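Drasstead laundry drops its folding charge, but read the small print

April 1, 2022

Customers of the El Sherbiny laundry in Drasstead will no longer pay extra to have their towels folded, the firm said on Friday. The charge, brought in last November, added 29p to every towel and went down badly in both the Drasstead and Conton shops.

The announcement calls this "a fresh start for towels". It is less generous than that. Free folding covers only the first five towels in a bag, and anything over 13 kilos is still treated as a bulk load, which comes back unfolded. The price of a standard wash goes up by 2 per cent on the same day.

The firm also says each towel will now be laid flat, label side checked, and folded to one size. How anybody at home would notice is hard to say. A bath towel from the Prollholm guest house, one of its bigger customers, takes up the same shelf whichever way the hem faces – and the old complaint was about towels coming back creased along the edge, on which the announcement is silent.

Regular customers have until the end of the month to use up prepaid folding tokens. There are no refunds. 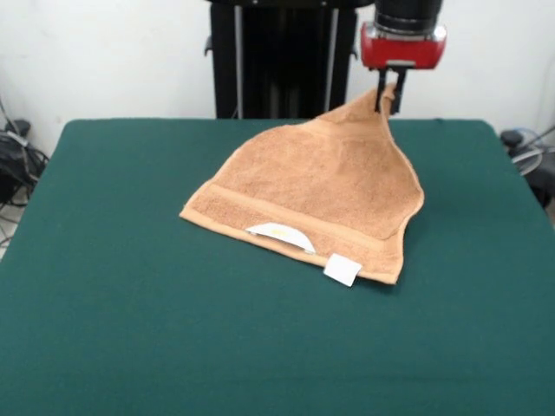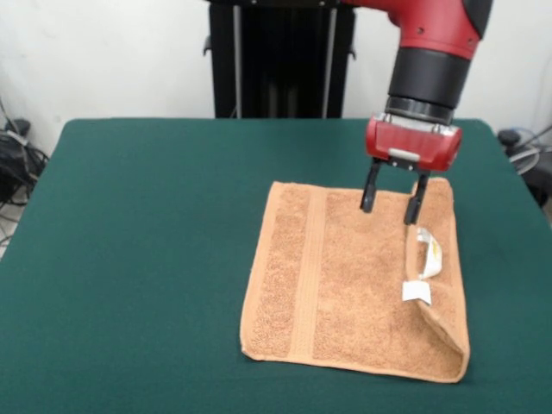
Tan terry towel on a green cloth, with its woven band and white label.

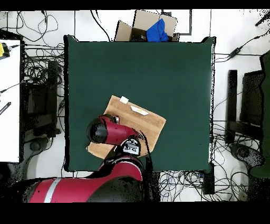 Can I ask for my towels to be left unfolded?
Tell the counter when you drop the bag off. The price is the same either way.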